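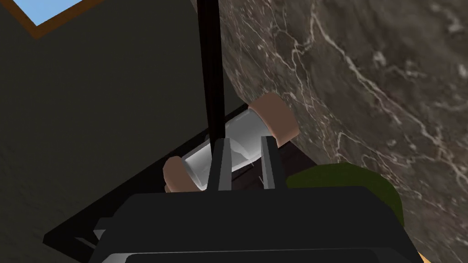
Notes on transferring the Arkley rehearsal tapes

Puspita Yeoh handed me four cassettes in December and asked if anything on them could be used. They are rehearsal recordings of Arkley, the band she sang in with Fikri Siregar on guitar and Po-yen Tai on drums. The band wants to put a few of the songs online and Gerkier, the label that handled their only single, has no masters of this material. The cassettes are all there is.

I have written up the process mostly so I can repeat it when the next box arrives.

Playback

The deck is a Marchal two-head unit that I bought used and had serviced. Before any transfer I clean the heads, capstan and pinch roller with isopropyl alcohol and let everything dry. I demagnetize once per session.

Azimuth matters more than anything done later in software. These tapes were recorded on at least two different machines, and neither matched my deck. I sum the output to mono, listen on headphones, and turn the azimuth screw until the cymbals are as bright as they get. On tape two the change was a small fraction of a turn, and the hi-hat went from a smear to a hi-hat. I repeat this for every side. Side B is often different from side A because the shell holds the tape at a slightly different angle.

Noise reduction was harder to settle. The labels on tapes one and three have the Dolby B box ticked. Tape one sounds right with decoding on. Tape three pumps badly with it on and sounds normal with it off, so I trust the tape over the label. All sides were captured flat, with no decoding, and then tapes one and two were captured again with decoding. Disk space is cheap and I would prefer to avoid running old tape more often than needed.

Capture

Line out from the deck goes into an Istitz interface, 24 bit, 96 kHz. Peaks sit near -10 dBFS. There is no benefit to recording hotter, given that the tape hiss is far above the noise floor of the converter.

One file per side, no stopping. I write down the counter position when something odd happens (dropout, speed wobble, someone hitting the mic) and look at it later.

Speed

Tape four runs sharp. Fikri says they always tuned to a pedal tuner, so A should be 440 Hz. The open strings he plays between songs gave me a reference, and I corrected the whole side by resampling. I did not use a pitch shifter. Resampling brings pitch and tempo back together, and it adds none of the grainy sound that pitch shifters leave on drums.

There is also slow drift toward the end of side A. I left it alone. It is audible if you play along with it, and not otherwise.
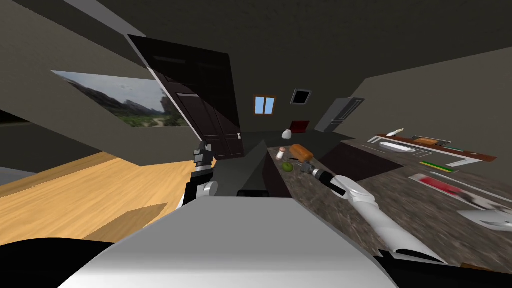 Rendered kitchen, steep tilt, mountain picture on the left wall.

Cleanup

I kept this short. The steps, in order:

1. Remove DC offset.
2. High-pass filter at 80 Hz on the songs where the mic stand picked up the kick drum through the floor. The bass is thin on these tapes anyway, and very little was lost.
3. Repair clicks by hand. Automatic declicking removed the front edge of every rimshot. The edit log for the full set shows 1,359 repairs, most of them on tape three, which seems to have been recorded next to a bad light switch or a bad cable.
4. Broadband noise reduction, a few dB at most, using hiss sampled from the gap before the first count-in.
5. Balance left and right. The right channel was low on every side except one.

I tried more aggressive noise reduction on the ballad and sent both versions to Puspita without saying which was which. She picked the noisier one. Her comment was that the other sounded like singing through a wet towel, and I agree with her.

What is on the tapes

There are 13 complete songs if you ignore repeats and false starts. Teguh Oei, who played bass for the last few months, appears only on tape four. Some of the earlier takes have no bass at all, and I have not tried to fake one.

Izzati Halim is doing the final mastering. I send her the files at the capture rate with no limiting and no dither, plus a text file listing every change per song. She asked for the flat captures as well, in case she disagrees with my Dolby decision on tape three.

Still open: two songs exist in two takes each, and the band members do not agree on which to use. I have prepared both. I also need to replace the pressure pad on tape two before running it again, as the foam is coming off its spring. Donor shells are on order and should be here Tuesday.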